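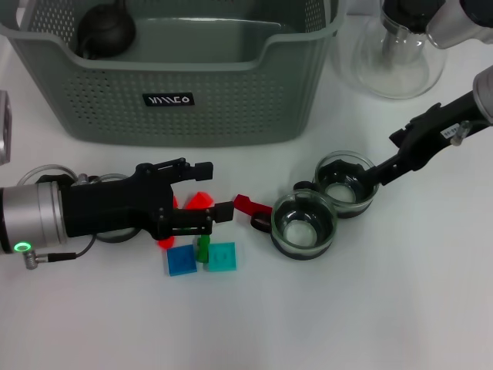 4 min read

Part 2: Setting up your sorting table

OK, you've read Part 1, you've cleared a Saturday morning, and you have one gigantic heap of toys, tiles, jars and mystery plastic somewhere in your house. Welcome! This is my favorite part of the Gultness guide and also the part I rewrote the most, mostly thanks to Vittoria Longo, who tested it with her twins and sent me a very long email in March.

Before you start, you need:

A white or very pale tabletop. Small pieces show up so much better on it, especially the see-through ones.
A plastic basket with holes in the walls. A laundry basket is great. Mine is a grayish green one.
Two round glass bowls.
A damp cloth and a dry one.
The Lastix labels from your starter pack (or masking tape, I won't tell).

Setting up the table

1. Wipe the table and let it dry all the way. I mean it about the drying! Flat tiles stick to a damp surface and you'll be picking at them with a fingernail.

2. Put the basket at the far side of the table, opposite where you'll sit. It takes up a lot of room and that's fine. You want to be able to reach over the rim without standing up, so if your arms are short like mine, pull it closer.

3. Move anything tall and glass off to one side of the basket, never in front of it. I keep a clear flask with a rounded base out to the right. A jar or a vase goes in the same place.

4. Set the glass bowls on the near side of the basket, close enough that you can drop a piece in without tossing it.

5. Tip out one handful of pieces on your side of the table. One handful! The whole heap stays on the floor in its bag for now.

Caution: Glass and a plastic basket on the same tabletop means you should lift the basket when you move it and never slide it. Cosimo Dal Bello slid his. He has one bowl now.

Your first handful

6. Pull out the flat pieces first. Square tiles are the easiest thing in the world to start with, so lay them side by side where you can compare the colors. Blue and turquoise look like the same color under a yellow lamp, and I've mixed them up more times than I'd like to say, so do this by a window if you've got one.

7. Next, stand up anything that will stand. Little upright pieces get lost when they're lying down among blocks.

8. Group the see-through blocks together. Red ones I leave for last, only because in our house there are so many of them (the kids' old Kedalow set had 40 and I'm convinced they've multiplied).

9. Put handles, loops and other long odd bits next to the bowls. Don't try to decide what they belong to yet. You'll find out around the third handful, or Samuele's way, which is to ask the five-year-old.

10. When a group looks done, it goes in a bowl. When a bowl is full, empty it into its bag, stick the label on, and start the next one.

Note: The basket is for big things only. Kitchen things that wandered into the toy box, bath toys, balls, anything dark and round that you can't name at a glance. Please don't put small pieces in it, the skinny ones go straight through the holes and then you're under the table with a flashlight.

How much can you get through?

A small toy box usually comes to 1,000 pieces or so once you count every peg. The biggest one I've heard of was Anisa Simanjuntak's, at 3,000, and she did it over several evenings with the radio on. Take as long as you like. If you need the table back for dinner, put the unsorted pieces in one bowl and the sorted ones in the other, and move the whole lot to a shelf.

If something isn't working

Pieces keep rolling off: your table isn't level. Fold a piece of cardboard under one leg.

You can't tell which pile is which: you're sorting by too many things at once. Go back to step 6 and sort by shape only, then do color on a second pass.

Somebody keeps "helping": give them their own handful at the other end of the table. Works on toddlers and on Vinh.

The label won't stay on the basket: ours wouldn't either. Warm the plastic with your hand for a bit, press hard on a flat part away from the holes, and leave it overnight before you use it.

Part 3 covers washing the pieces, including the ones you really shouldn't put in the dishwasher. Have an old toothbrush ready for that one.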